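Rechercher sur le blog Rechercher OK

Visite chez Mirkari : une matinée à l'atelier des pinces

Une boîte dorée pleine de friandises, une pince noire ouverte juste au-dessus, une deuxième tenue à la main sur la gauche : j'aurais pu rester là jusqu'au soir ! 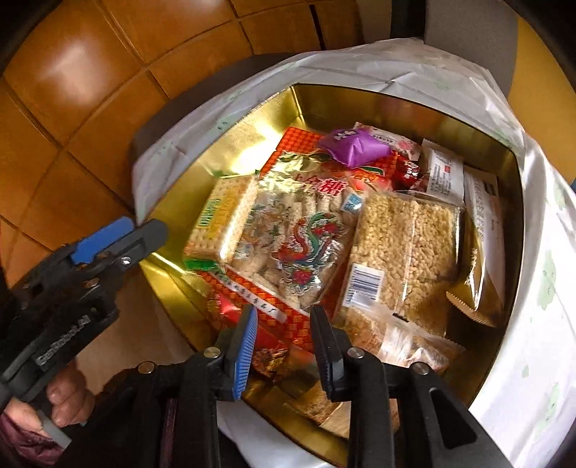

Le poste et ses réglages

Mirkari ouvre son atelier en janvier, par petits groupes, et j'avais réservé pour le créneau de 9 h. Le poste que je voulais voir s'appelle Votitz. On y travaille la prise d'emballages souples avec des pinces à deux mors, et le contenu de la boîte est un vrai casse-tête : un grand sachet transparent de sucreries en bâtonnets, un bloc de grains soufflés sous plastique, des petits paquets brillants violets ou rouge sombre, le tout empilé un peu n'importe comment. Tout glisse, tout se plie, et les reflets du métal n'arrangent rien.

Ce qui m'a passionné, c'est l'entretien. Le garnissage bleu finement strié, sur la face intérieure d'un mors, est la pièce que l'on surveille le plus. Le sucre et les poussières d'emballage se logent dans les stries, et la prise devient moins franche. Chez Mirkari, on passe une brosse souple toutes les 10 boîtes, puis un chiffon à peine humide, jamais de solvant (il durcit le revêtement). Le garnissage est remplacé à 4 000 cycles, même s'il a encore bonne mine. Le compteur affichait 1 527 à notre arrivée et 1 845 quand nous sommes partis manger, donc on ne chôme pas.

Viennent ensuite les articulations. On nous a fait ouvrir et fermer une pince de rechange, d'abord bien réglée, puis avec un axe volontairement desserré. La différence se sent tout de suite dans les doigts : un petit retard à la fermeture, et un mors qui arrive avant l'autre. Pour rattraper ce jeu, on resserre par quarts de tour en alternant les deux côtés, et on vérifie avec une feuille de papier pincée au bout des mors. Si elle sort de travers, on recommence. J'ai dû m'y reprendre à quatre fois, très fier de moi à la fin !

Le carnet du poste

Chaque intervention est notée dans un carnet à spirale baptisé Velel, que l'atelier préfère à sa version sur tablette. On y lit des choses très terre à terre, « vis reprise », « garnissage décollé côté pouce », avec parfois un croquis. J'en aurais bien feuilleté dix pages de plus.

Côté pratique, la visite dure deux heures et il faut des chaussures fermées. L'entrée se fait par la rue Bittencourt, le portail principal étant réservé aux livraisons. Pour le café, prévoyez de la monnaie, la machine refuse les cartes.

14 partages | 6 commentaires

Contact | Mentions légales | © Carnets d'ateliers, tous droits réservés | Haut de page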